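News > Technology > Home and Work

Tidying robot goes on hire in Brunton, but questions remain

A table-clearing robot that its makers say can be "left to get on with it" went on offer to small offices and day centres in Brunton on Monday, at a monthly hire charge of £399. Whether it will save anyone any work is harder to say.

The service is called Astlow and comes from Zodard, a firm based in Darnura. For the money, customers get the use of an arm and gripper, setting up, and a phone line for when things go wrong. The shortest contract runs for 11 months. The table is not included.

Zodard says Astlow can be taught to pick up everyday items and put them where they belong, and its leaflet promises "a clear surface at the end of every day". The small print is more careful. It says results depend on the light, the height of the table and the "nature and condition" of the things left on it, and that customers should expect a settling-in period. It does not say how long that period lasts.

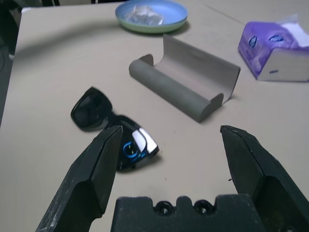

Spectacles and sunglasses are named in the leaflet as something the service handles well, and they are a bold choice. They are light, they slide, and they scratch if they are dragged. Most people who have sat on a pair would think twice before handing them to a machine. The gripper has two thick, angular fingers, and going by the state of them they have seen plenty of use. A pair of folded black sunglasses looks rather delicate lying beside that much scuffed plastic, with an open grey case waiting just behind. Getting hold of the glasses is only half the job, of course. They then have to go into the case the right way round, and somebody or something has to shut the lid.

Zodard's own list of jobs stops short of that. Closing cases, lids and drawers is marked as "coming later" and will be charged as an extra. The firm would not give a date or a price.

Pravesh Naidoo, who runs a shared office in Brunton and was offered an early contract, said he had turned it down for now.

"I asked them how many times out of ten it gets a pair of glasses into a case, and I was told that it depends," he said. "I'm sure it does. But I'm being asked for £399 a month, and that doesn't depend on anything."

He said he would look again if the firm agreed to a shorter contract - he suggested four months - and let him end it early if the arm did not do what was asked of it.
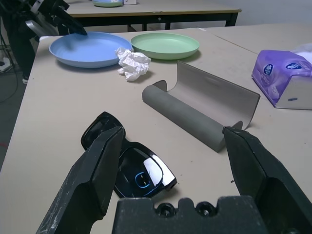
There is also the matter of who pays when something gets broken. Under the terms seen by this site, Zodard will cover damage to the table and to the robot itself, but items being moved are the customer's own risk unless a separate cover plan is taken out. That plan adds £51 a month. A firm sure of its grip might be expected to throw that in.

Zodard said the cover plan was "in line with other hired equipment" and that most customers would never need it. Asked how it could know this when hire had only just opened, the firm said it was relying on its own tests. It has not published them, and said it had no plans to do so.

The company does deserve some credit for being open about what the arm will not touch. Hot drinks, knives, medicines and anything with liquid in it are all ruled out. That is sensible, though it leaves a fair amount on the average office table at five o'clock - and a person will still have to come round and deal with it.

Contracts are open to addresses in Brunton only at first. Zodard hopes to offer the service in Darnura from June.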